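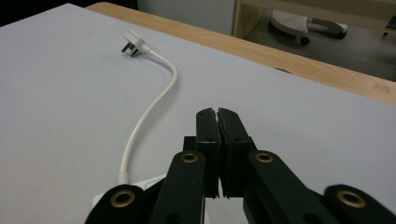 Two-prong or three-prong for an old house abroad?

Posted by marlowbird, January 19, 2019

Hello everyone, and thank you in advance for reading all of this, I know I go on a bit. My husband and I are renting a cottage in Gosomthorpe for the whole month of May, and I've been trying to get our packing straight well ahead of time. The owner has been lovely, but all she told me about the electricity is that the house is old and the outlets are "the usual ones." Usual for her, I suppose!

Most of what we own has the ordinary American plug with two flat prongs. We'd like to bring a laptop, two phones, my bedside lamp (I don't sleep well without it) and my hair dryer. Do I need one of those heavy converters, or just the little adapters? And is it silly to bring a power strip from home so we only need one adapter?

Replies

gutitz_granny

Not silly at all to ask, dear. I made this mistake on my very first trip and cooked a perfectly good curling iron. An adapter only changes the shape of the plug. It does nothing to the voltage, and over there it's about double what we have at home.

So turn each thing over and read the tiny print on the charger. If it says 100-240V, you're fine with a plain adapter, and nearly every laptop and phone charger says just that. If it says only 120V, leave it home. Hair dryers are the worst for this. I'd ask the owner if there's one in the cottage – there usually is – or buy a cheap one when you arrive.

For the lamp, it's mostly the bulb that matters, but the cord and socket should be rated for the higher voltage too, and a lot of ours aren't. I gave up and now I pack a small night light that charges from my phone charger. It has been to Gutitz and back with me more times than I can remember, and it weighs next to nothing.

porchlight63

just get a universal adapter, they're 13 dollars. never had a problem

slowboat_home

I agree with most of what's been said, but please be careful with the power strip. Many American strips have surge protection built in for 120 volts, and they can trip or burn out the moment you plug them in over there, even with nothing else connected. A plain strip marked for up to 250V is all right for chargers, as long as you don't load it up.

What we do now is buy a strip locally on the first day. Then everything with a wide-range charger goes into it with a small adapter on each, and the strip itself fits the wall. Do ask your host to send you a photo of one outlet, too. It takes her a minute and saves you guessing. Have a wonderful month, and bring a raincoat!

Related topics
Does a travel kettle need a converter?
Packing for a month in one suitcase
Old cottage, very few outlets – ideas?
Charging an electric toothbrush overseas

Contact us | Community guidelines | © 2019 Vineo Help Community | Back to top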